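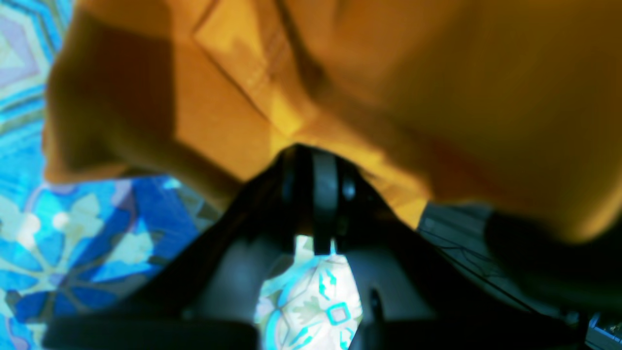

August 2023

Cloth again. The Tivix arm went 60 tries on folding, with 4 folds I would have accepted from a ten-year-old. Most of the rest died at the first step: it pinches two layers, or a seam, and then plans as if it held one corner.

The Bastos people say their new planner fixes this. Maybe. Their demo used one flat towel on a bare table. Put down bunched-up orange cloth with a busy print under part of it -- closer to my own bed on a Monday -- and I want to see the numbers.

Average was over 40 seconds just to pick a grasp. I can do the whole pile in that.

To do: rerun with 2 lighting setups, log layer count at each pinch. No laundry claims in the September write-up.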